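Hanging and caring for framed prints at home

Keep prints out of direct sun. A hallway wall works better than one facing a window.

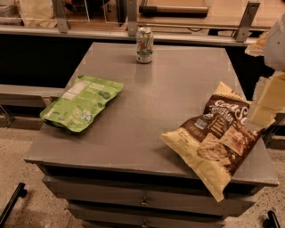

Hang the center of the print 58 inches from the floor. Use two hooks for anything wide.

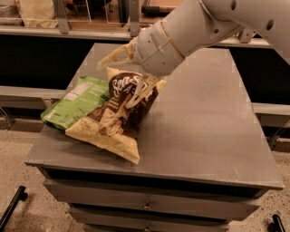

Dust the glass with a dry cloth. Spray cleaner goes on the cloth, never on the glass. 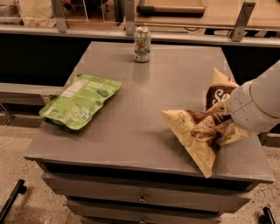 STORAGE

Stand framed work upright with cardboard between pieces.

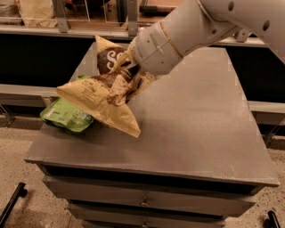 Check the backing paper every July and replace it if it has torn.

Related
Cleaning an old gilt frame
Lending a painting to a friend

Contact Theda Kuhlmann | © Rirnitz | Back to top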